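Teaching a Robot to Tidy Up: the Julden School Project

Pupils in the Julden robotics club are learning how a robot can be taught to put things away. The club meets after lessons, and its project is called Nurmi.

A robot does not know how to pick up a lid. It must be given many examples first. For this reason, a person holds a gripper in the hand and does the job slowly. A gripper is a tool with two fingers that close on an object. Flat, round things are harder than they look, and the fingers must meet the rim at a suitable angle.

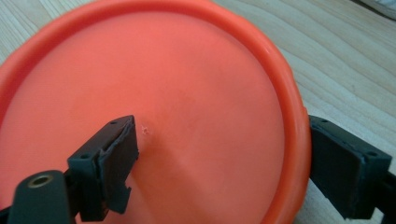
Hakim Menon asked whether the robot would simply copy the person, mistakes and all. It may well do so, and pupils are therefore asked to repeat any attempt that goes wrong.

The club aims to collect 400 examples before the end of June. Half of these, 200 in all, will be done with one hand and the rest with two. Using both hands takes practice – each gripper must keep out of the other's way above the box. 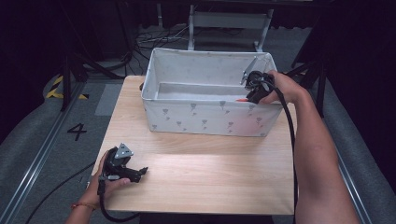 When enough examples have been collected, a computer looks for patterns in them. The robot then tries the task for itself, and pupils record the result of each attempt. Classes wishing to take part may ask their teacher for a Nurmi worksheet.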